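Basura Recycling Services
Household Sorting Study -- Call for Participants

Basura is recruiting 60 households in the Fagundes and Breditz collection areas for a study of how people sort their kitchen and packaging waste at home. The study runs for eight weeks from September.

What is involved

Each household sorts its waste into four labelled streams and weighs each one before putting it out. Weights are entered on a paper log or on the Rastus web form, whichever is easier. Allow 20 minutes a week. Scales, bin liners and a printed guide are supplied and remain the property of Basura.

Mixed-material items (foil-lined cartons, padded envelopes, coated paper) go in stream four. Do not pull them apart. Items too large for the liners are noted in the log but not weighed. 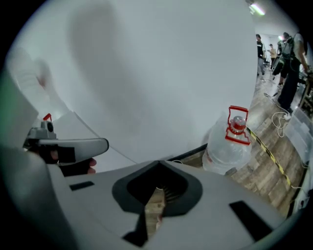

Who can apply

Applicants must:
be 18 or over and live at the address full time
have a kerbside bin that is not shared with another dwelling
expect to be home for at least seven of the eight weeks

Households that took part in the earlier Breditz organics trial are not eligible. Renters may apply -- the landlord's consent is not required.

Payment

Participants who return all eight logs receive $486, paid by bank transfer within a month of the final log. Those who withdraw early are paid for each completed week.

How to apply

Complete the form on the Rastus site and quote reference 631. Applications close at 5 pm on the last working day of August.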